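Section 5. Setting Up and Completing the Home Memory and Attention Exercises

5.1 Purpose of this section

The following instructions apply to participants enrolled in the Naltadville Home Cognition Program and to the family members or care partners who assist them. The exercises are intended to support attention, recall and everyday planning. They are not a diagnostic test, and the scores recorded in the workbook should not be used to confirm or rule out any medical condition.

Participants who have had a stroke, a concussion or a seizure within the past year should speak with their own physician before beginning Step 1.

5.2 Before you begin

Confirm that the program kit contains the following:

Participant workbook
Two decks of picture cards (blue deck and green deck)
Word list booklet
Countdown timer with battery installed
Large-print calendar sheet
Reply envelope

If any item is missing, contact the Participant Office before starting. Do not substitute a standard deck of playing cards for the picture cards. The workbook pages refer to specific card numbers.

Reading glasses and hearing aids should be worn for all exercises if they are normally worn at home.

5.3 Preparing the room

1. Choose a room where you can sit for 30 minutes without interruption. The same room should be used throughout the program where possible.

2. Turn off the television and radio. Place telephones in another room or set them to silent.

3. Sit at a table with your feet flat on the floor. A dining chair with a firm back is preferred to an armchair.

4. Place a lamp on the side opposite your writing hand so that your hand does not cast a shadow on the workbook.

5. Clear the table of mail, newspapers and medication containers.

Note: Exercises should be done at the same time of day. Morning sessions are suitable for most participants. Participants who take medication that causes drowsiness should ask their pharmacist which hours are best.

5.4 Setting the timer

1. Slide the switch on the back of the timer to ON.

2. Press MIN until the display shows 5.

3. Press START once to check that the countdown begins. Press STOP, then hold RESET until the display returns to zero.

4. Set the timer to 5 minutes again and place it face down beside the workbook. You should be able to hear it but not see the numbers.

Caution: Remove the battery if the timer will be stored for more than one month. Keep batteries away from children and pets. If a battery is swallowed, seek emergency care at once.

5.5 Exercise A: Picture recall

1. Shuffle the blue deck and deal eight cards face up in a single row.

2. Start the timer. Study the cards until it sounds. You may say the names of the pictures aloud.

3. Turn all the cards face down.

4. Open the workbook to the first unused Exercise A page and write down as many pictures as you can remember. Spelling does not matter.

5. Turn the cards face up and mark the items you recalled. Enter the total in the box at the foot of the page.

A care partner may write the answers if the participant has difficulty holding a pen. The care partner should not offer hints, repeat an answer in a questioning tone or point to the cards.

5.6 Exercise B: Delayed word list

1. Ask the care partner to read one list from the word list booklet, at a rate of one word every 2 seconds. Participants who live alone may read the list aloud to themselves once and close the booklet.

2. Set the timer for 5 minutes and proceed directly to Exercise C.

3. When the timer sounds, stop Exercise C and write down the words you remember in the Exercise B column.

Do not reuse a list. Cross through the list number after each session.

5.7 Exercise C: Sorting

1. Shuffle the green deck.

2. Sort the cards into groups by color.

3. Gather the cards, shuffle again, and sort by shape.

4. Continue to alternate until the timer sounds, then return to Step 3 of Exercise B.

Note: Participants with color vision deficiency should sort by the number printed in the lower corner of each card in place of color.

5.8 Sessions at the Ostcombe center

Participants who prefer not to complete the exercises at home may reserve a place at the Ostcombe center. Requests are handled by Dulce Xolalpa at the front desk. The center supplies the card decks and timer, but participants must bring their own workbook and glasses.

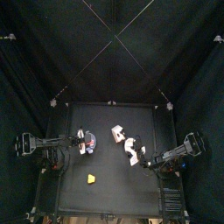

Figure 5-1. Black tabletop area with dark fabric walls on three sides.

Arrive ten minutes before the reserved time. Care partners are welcome to remain with the participant. Parking is available at the Nirnthorpe Road entrance, and a wheelchair may be requested when the place is reserved.

5.9 Stopping a session

Stop the session and rest if the participant becomes tired, upset or unable to follow the instructions. Leave the remaining boxes on the page blank. An unfinished page should be kept in the workbook and returned with the others.

Caution: Call emergency services immediately if the participant develops sudden confusion, weakness on one side of the face or body, slurred speech, loss of vision or a severe headache. Do not wait to see whether the symptoms pass.

5.10 Returning the workbook

1. Check that your participant number appears on the front cover.

2. Place the workbook in the reply envelope. Keep the card decks and timer.

3. Mail the envelope so that it is received no later than July 31, 2024.

Workbooks are reviewed by Souad Ashour and Jacinto Beltrán of the Valdovinos Participant Office. A written summary is sent to the participant and, where consent has been given on Form 2, to the participant's physician. Questions regarding the summary should be addressed to Aliki Sotiropoulos, Program Coordinator.

Replacement workbooks may be requested by telephone or at the front desk of the Ostcombe center. Please have your participant number available.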